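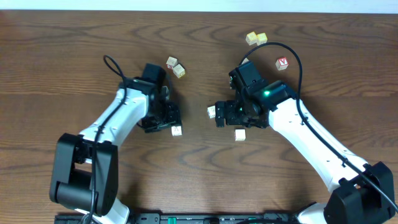

The two arms on the sorting bench at Horham, with alphabet blocks on the table between them.

Block sorting at Horham: what changes for the bench team

The two-arm bench at the Horham workshop will take on part of the daily block sorting from July. It has been on trial in the packing room since the spring, and the managers at Pavmont have now agreed to keep it.

Sorting has always been hand work here. Wooden letter blocks come back from the paint room mixed, and someone has to pick them out, turn each one to check the print and put together the sets for boxing. A full set runs to 26 letters plus spares, and on a busy day the bench team makes up nearly 200 sets. It is slow on the wrists and the neck, and sore hands have been the most common complaint from that end of the building for years.

The arms will do the first pass. They pick blocks from the tabletop and move them into groups by letter. Checking the paint, rejecting chipped corners and boxing the finished sets all stay with people. Blocks that land close together or touching are still the hardest for the grippers, and anything the arms leave behind goes back to the hand bench at the end of the run.

Odette Maillard, who leads the bench team, said the trial had gone better in some weeks than others. "The first month we spent more time watching it than working," she said. "Now we set it going and get on with the checking. I would still trust Léonie's eye over anything else in the room when it comes to the print."

No jobs are being cut. There are 11 people on the bench team and the number stays the same. What does change is the rota. Two people on each shift will be trained to start, stop and reset the arms, and the training counts as paid hours. Léonie Huet has finished hers and will run the sessions for everyone else on Wednesday afternoons, starting at 2 in the packing room. Names go on the sheet by the door.

Some of the team have asked about pay. The trained posts will carry a small extra allowance – the amount is still being settled and will be confirmed in writing before the new rota begins. Others have asked whether the arms will be used to set a pace for the hand bench. Pavmont has said they will not, and that individual counts will not be kept.

A few practical points. Keep hands, sleeves and lanyards off the table while the arms are running. Mugs stay on the side shelf. If a block falls to the floor, leave it until the run has finished. Faults should be written in the Skastier log book and reported to the shift lead, even if the arms start again without help.

The bench rota for July will be up by the end of the week.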